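How to Back Up Wedding Photos the Same Night

Print this page | E-mail this page

By Lena Zawadzka

A wedding can't be shot twice, so I copy my cards before I go to bed, however late it is. At my last one in October I came home with 1,726 files on 2 cards. The steps are the same for any camera.

1. Switch the camera off before taking the cards out. Slide the lock tab if the card has one.

2. Make a folder with the couple's last name and the venue, such as Urbańczyk-Wendero. Put a subfolder inside it for each card.
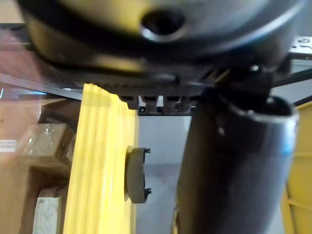
Close view, dark gray housing

3. Copy the cards one at a time. Don't drag and drop both at once — a stalled copy is easy to miss.

4. Compare the file count on the card with the count in the folder. If the numbers differ, delete the folder and copy again.

5. Copy the whole wedding folder to a second drive. Mine is an old Orkus that I keep in another room.
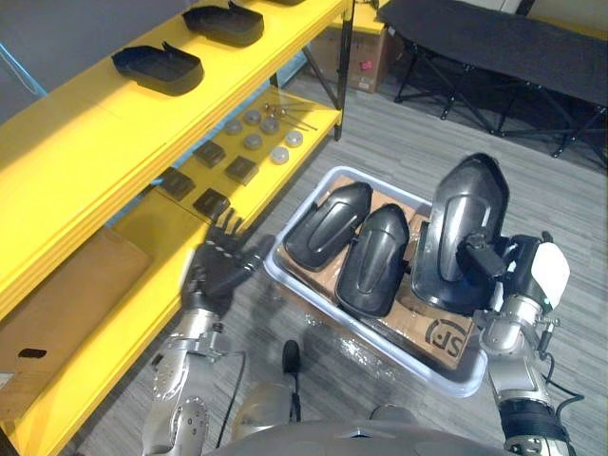
6. Open a few files from the start, middle and end of each folder at full size. Thumbnails can look fine when the file behind them is damaged.

7. Start the online upload and leave it running overnight. I send the ceremony and family groups first, 373 files last time, then the rest.
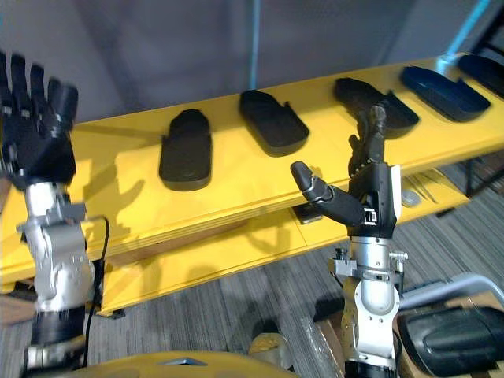

When can I format the cards?
After the gallery has been delivered and the couple has downloaded it. Until then they stay in a labeled case, locked.

Format in the camera, never on the computer.

Print this page | E-mail this page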